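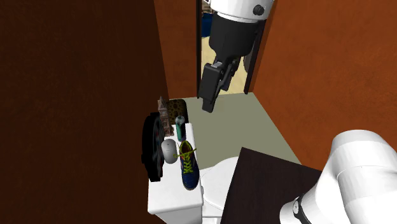 # Chapter 3: Reading a Floor Plan

Pick up any house plan and you're holding a whole building in your hands! Every wall, step and window is there, squeezed onto one sheet, and once you know the marks you can walk through the place in your head before a single brick is laid.

We'll start with the Hardale house, drawn by Marin Radonjić for a narrow lot in Clilwood. It has 1,475 square feet of floor space, and 485 of those belong to one wonderful, oddly shaped kitchen. Find the front door first. The thin curved line beside it shows which way the door swings (I still get a kick out of how much that one little arc tells you).

Keep a ruler, a soft pencil and some scrap paper close by, because you'll be drawing as you read. By Section 3.2 you'll be sketching your own bedroom to scale, closets and all.

**Words to know:** scale, elevation, load-bearing wall, door swing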